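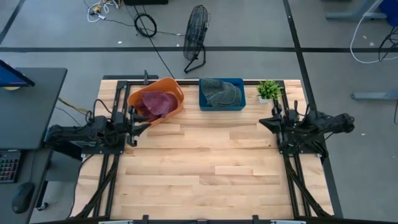
Viola Carbone

Recording demonstrations for a two-arm cloth task

These notes cover one recording session on a two-arm table, from starting position to saved episode. They assume the arms are already calibrated and that the operator has finished the Makori safety check. The task used throughout is moving cloth between the orange basket and the blue bin.

1. Set the starting state

Put the orange basket at the far left of the tabletop and the blue bin next to it, near the middle. The potted plant goes to the right of the bin. It takes no part in the task and must not be touched by either arm; an episode in which it gets knocked is discarded.

Drop the purple cloth into the basket from above and leave it as it falls. Do not arrange it. The gray-green towel goes into the blue bin folded. If every episode starts with the same heap, the policy learns that heap and little else.

Move each container slightly between episodes. A shift of one plank width on the tabletop is enough. Turning the basket by a few degrees is also useful, as the handle slots then face the grippers at a different angle.

2. Home the arms

Send both arms to the home pose. The grippers should point inward over the table, clear of the containers. Check the cables on the upper links before enabling torque. A cable with too little slack will pull at the wrist near full reach, and the operator will correct for it without noticing. That correction ends up in the data.

3. Check the camera views

Open all three streams in Olta: overhead, left wrist, right wrist. The wrist cameras take in a good deal of the room as well as the table - shelves, desks, whoever is at them. This is acceptable, but exposure should be locked so that a bright doorway does not darken the gripper fingers.
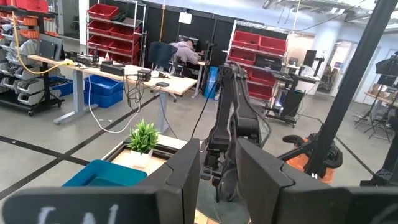 Both fingers must stay visible in the wrist stream over their whole travel. Open and close each gripper once and watch the stream while it moves. If a fingertip leaves the view, adjust the mount and redo the camera calibration before going further.

4. Record

Start the episode, wait one second, then move. The pause gives a clean first state and makes trimming easier.

Approach the cloth from above with the gripper half open. Close on a ridge of fabric; a flat area tends to slip out. Lift straight up until the cloth clears the basket rim, then travel sideways. Keep the speed even. Remo Guerra's early sets had long hesitations above the basket, and the trained policy hovered there too.

Use the second arm only when the cloth hangs low enough to catch on the bin. Release, retract, return to home, wait one second, stop.

Episodes longer than 45 seconds should be stopped and repeated. A failed grasp followed by a good one may be kept, provided the retry is smooth. Tag it "retry" in the log.

5. Review and save

Play back every sixth episode at normal speed. Look for dropped images, a gripper value that does not match the video, and time offset between the two arms. The Drulmont export script rejects files with missing joint readings but does not check timing.

Our current set holds 756 accepted episodes. The target is 1000. Jianhua Liao keeps the log template; use the May version, as older ones lack the retry column.

Print this page | E-mail this page

Contact | Copyright Viola Carbone | Back to top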